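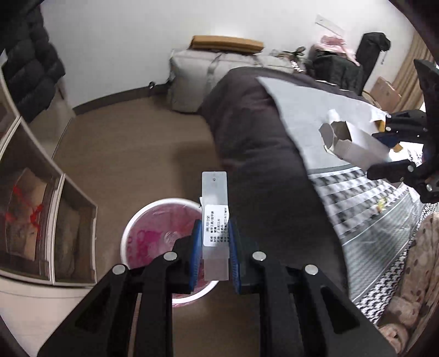 A bag that slides down is nearly always a bag that is too small for the rim, so I would start there before blaming the bin.

Ticket 3942
Workent Home Help, Bins and Storage
Status: open, waiting for customer
Opened in April

Thank you so much for picking this up so quickly, and for the tip above, which came in while I was still typing out my story! I did wonder about the size. The roll I have was bought at the Bindura store near my apartment and the wrapper went out with the trash long ago, so I can't tell you what it said. I only know that they are pink and thin and that I have a great many of them left.

Let me explain properly. It's the round white wastebasket in my bedroom, the one on the floor by the drawers. I line it with one of the pink bags, fold the top over, and it looks perfectly nice. Then I drop in something with a bit of weight (a drink bottle is the worst) and by evening one side of the bag has let go and gone down inside, and whatever I throw in next lands between the bag and the plastic. I have fished out more scraps of wrapping than I care to think about.

Tried so far:

Folding a wider cuff over the rim. Holds longer, but then there isn't enough bag left to reach the bottom, and it pulls.

A rubber band around the outside. It rolled up over the edge on the first afternoon and shot under the bed, where it still is.

Twisting the slack into a knot on one side. Best so far. It lasted 2 days, although it makes the bag a nuisance to get off again.

Update, same evening

I did what you asked and pulled the bag up all the way around to see whether it was tight or loose. Loose! There is a good handful of extra on one side, so it can't be too small, can it? It bulges out over the rim instead of lying flat. I smoothed it down and it puffed straight back up.

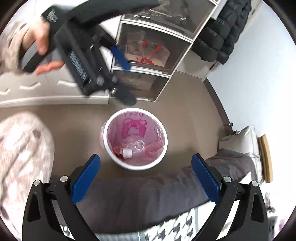
Should the air be pressed out before the bag is folded over the rim?
Push the bag down to the bottom with your fist first, let the air come up the sides, and then fold the top over.

Update, next morning

Well, that made more difference than I expected. I had always opened the bag, dropped it in and folded it over with all the air still trapped underneath, so I suppose every bottle was pushing on a balloon. I also gathered the extra and tucked it flat under the cuff. It has been in since breakfast with a bottle in it and the rim is still covered.

While I have you, may I add something small to the same ticket? The drawers behind the basket are the stacking see-through kind, and I keep ribbon and leftover packaging in them for wrapping presents. The red ribbon gets everywhere. It creeps toward the back, and when I push the drawer in I can feel it bunch up. The Didenko leaflet I found online only covers putting the unit together. Would you wind the ribbon around a piece of card, or is there some sort of divider I should be looking at?

I have also been sorting the little plastic cases and sleeves that things come in, and would happily throw most of them out if the basket behaves.

Reply from the desk

Card is fine for ribbon, with a small slit at the end to hold the tail. The Arnen dividers, item 94, are meant for deeper drawers, so measure before you order. Please leave the bag in for 3 days with the usual things in it and tell us whether it has moved. We will keep the ticket open until then.

Will do! I cut up a cereal box for the ribbon this afternoon, and the drawer slides shut now.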